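Plurkcombe Workshop Letter
29 November 2024

BENCH NOTES: Is the new pad schedule for the hand grippers worth the trouble?

Finach has sent out another maintenance sheet for its hand-held grippers, the second this year, and it wants more of our time than the first one did. Under the old sheet we wiped the finger pads, looked at the vents and went to lunch. The new one asks for a full strip of the finger end every 3,000 closes, a pad change at 4,000, and a marker check each time the housing is opened. I have read it through several times and I still think parts of it were written by someone with a great many spare pads to sell.

That said, we agreed to run it for a while before complaining, so the group at Plurkcombe has been doing it by the book since the fall. These are notes from that, for those of you at the Asfaw site who will be asked to do the same in January.

Start with the pads, as they are what everybody argues over. The claim is that the textured inner face wears smooth long before you can see it, and that a smooth pad lets things slip in a way that gets blamed on the operator. Maybe so. Berhanu Ejigu put a worn set and a fresh set on the same tool and picked up the same bag of hex nuts until he was sick of it. He got more drops with the worn set, but he knew which set he had on, and he was tired by the end. I would not hang a schedule on that. He wouldn't either, when I asked him.

What did convince me, a little, was the dirt. Fine lint packs down into the texture, and a dry cloth only pushes it deeper. A soft brush gets it out. The sheet says to brush across the grain, then along it, then finish with a damp lint-free wipe and leave the pad open for 20 minutes. We tried skipping the wait and I saw no harm in it. We have gone back to waiting anyway, mostly so the two sites' logs can be compared.

The gap is the part I'd pay attention to. With the fingers at rest you should be able to see a strip of floor between the pads, even from top to bottom. If the strip is wider at one end, one pad is seated crooked and no amount of brushing will help. Take it off, clean the seat, put it back. Wubit Nigatu has found that most of the crooked ones were simply pressed on in a hurry, with a crumb of old adhesive still underneath. She scrapes the seat with a plastic card. The sheet calls for the Plurken scraper, a separate order, and I can't find anything it does that the card doesn't.

Vents next. Both slotted covers, left and right, get a brush from the outside. Do not blow into them. The sheet is firm on this and for once I agree, having seen where the dust goes. If a slot is clogged and the brush won't clear it, the cover has to come off, and then you are opening the housing and you owe the log a marker check.

The marker check is where I lose patience. You stand the board up where the tool's camera can see it, hold the tool as you would for work, and look at whether the reported position drifts while your hand is still. Fine. But the sheet gives no number for how much drift is too much. "Excessive" is the word used. I wrote to Finach asking what excessive means and was sent the same page again, with the paragraph highlighted. Until somebody gives us a figure, Berhanu compares against the last good log for the same tool and flags anything that looks clearly worse. That is a judgment call dressed up as a test, and the logs should say so.

A few smaller things that came up:

The screws on the finger end are short and they roll. Work over a tray.

Old and new pads do not mix. If one is done, change both.

Write the tool's number on the log before you start. We had 33 sheets by the end of the first stretch, and the ones with no number on them were of no use to anyone.

Check any cable near the bench before you set the tool down on it. The cable jacket loses that fight.

Time is my other complaint. The sheet allows a short break's worth of work for the full strip. Wubit is quick and careful, and it takes her longer than that every time. I am neither, and I would rather not print my own figure. Across a whole shelf of tools it adds up to most of a morning, during which none of them are doing what they were bought for. If the result were tools that clearly ran better, I'd shut up about it. So far the logs show fewer crooked pads, which we could have had from Wubit's plastic card and a bit of care, and not much else I would put my name to.

There is also the question of who does the looking. The sheet assumes one person strips the tool, rebuilds it and signs it off. We tried that and caught very little. A second pair of eyes on the gap found things the first pair had already decided were fine – me included. So our one addition to the procedure is that somebody else leans in and looks down at the pads before the tool goes back on the shelf. It's the cheapest line on the whole page, and Finach hasn't got it.
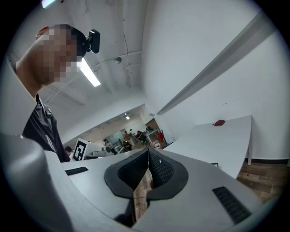
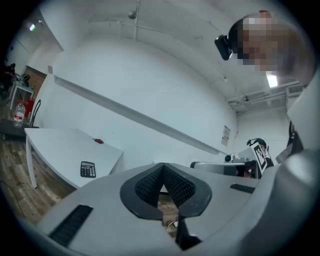 Photos: Plurkcombe workshop group

The plan from here is to keep to the new sheet until the end of January and then lay our logs next to whatever Asfaw has. If the 4,000-close pad change makes a difference, it ought to show up in the drops. Berhanu wants to rerun his hex nut trial with somebody else fitting the pads, so that he doesn't know which set is on, and I have told him I'll believe that one if he gets the same answer. Wubit will do the fitting and has promised to keep a straight face.

Anyone at Asfaw with a clean log from before the new sheet, please dig it out. We threw away most of ours – my fault – and there's very little to compare against. Copies are fine, and so are photos of the page if you can read the numbers. Spare pads are in the second drawer. Sign for them, please, including those of you who think you already did.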